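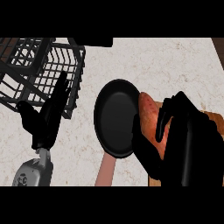
Chapter 4
Where Examples Come From

I used to think the hard part of teaching a machine was the teaching. You pick a model, you feed it, you wait, you get your answer. Then I spent a summer collecting examples for a kitchen project we called Zuna, and by the end of July I had changed my mind completely. The model took us an afternoon to set up. The examples took everything else we had! Take one small moment from a kitchen task in simulation: a black frying pan on a marble counter, a right hand wrapped around a potato, the potato up against the rim of the pan. The left hand is open and holding nothing. Now ask yourself what a learner is supposed to make of that left hand. Is it waiting its turn? Is it idle for good? Should the learner copy it exactly, finger for finger, or leave it alone? A person watching would shrug and look at the potato. A learning system gets numbers for both hands and has no idea which ones you care about.

So this chapter is about examples, and I'm going to go slowly, even if you're itching to get to the training chapters (I was too, when I first sat in on a course like this one).

Let me start with some words. A demonstration is one full try at a task, start to finish, with everything written down along the way: what the cameras saw, where the joints were, and what commands were sent. One moment inside a demonstration is a step. A pile of demonstrations is a dataset, and the rule that the learner ends up with, the thing that looks at a step and picks the next command, is a policy. You'll meet fancier versions of all four later on. These will do for now.

For Zuna we collected 127 demonstrations of a single task, moving food from a cutting board into a pan. I was very proud of that pile. I trained on it on a Thursday, went to get a sandwich, and came back to a policy that did fine as long as the pan was exactly where I liked to put it. Slide it over by the width of a hand and the policy dropped its potato on the bare counter with total confidence. I had given it the same demonstration over and over with tiny wiggles in it.

This is the first big idea of the chapter, and we call it coverage. Your dataset has to visit the situations you want the policy to handle. If the pan can be left or right of where you expect it, some of your demonstrations need it left and some need it right. Same goes for the shape of the food. A long sweet potato and a small round onion ask for different grips, and a learner that has only ever met one of them will try to hold everything the same way.

We threw out most of the first batch and started again with a plan. We picked 20 starting layouts, wrote them down before anybody touched the controls, and made ourselves use every one. It was dull work. The new policy was much better, though, and I could finally say what it had been trained on without squinting at my own notes.

The second big idea is consistency, and it pulls the other way. Suppose 2 people collect data for you. One always grabs the potato from the side, and the other likes to come down from the top. Each way is perfectly good. Mix them without thinking and a simple learner may average them, which gives you a hand coming in at a slant that neither person would ever use. Some of the methods in Chapter 7 cope with this nicely. The plain one we build first doesn't, so for now I'd like you to agree on a way of doing the task and stick to it.

What about mistakes? My students always ask, and I always enjoy it, as I got it wrong for years. I used to delete any demonstration with a fumble in it. The trouble is that a policy will fumble sooner or later, and if it has never seen anyone recover, it's stuck. These days I keep the fumbles where the person fixed the problem and finished the job, and I mark them so I can find them again. The ones that never finished go in a separate folder.

Simulation makes a lot of this cheaper. You can reset a counter with a key press, and there's no potato to pick up off the floor. It also makes it easy to fool yourself, and Section 4.5 is all about that. Friction is the usual culprit, with lighting close behind.

Before you read on, choose a task from your own kitchen that needs both hands. Write a sentence for each hand saying what it does from beginning to end, including the stretches where it does nothing. Then list the things that could be in a different place tomorrow. Keep the page handy. We'll turn it into a collection plan in Section 4.2, and you'll probably want to cross out half of it by then.

4.1 What Goes into a Demonstration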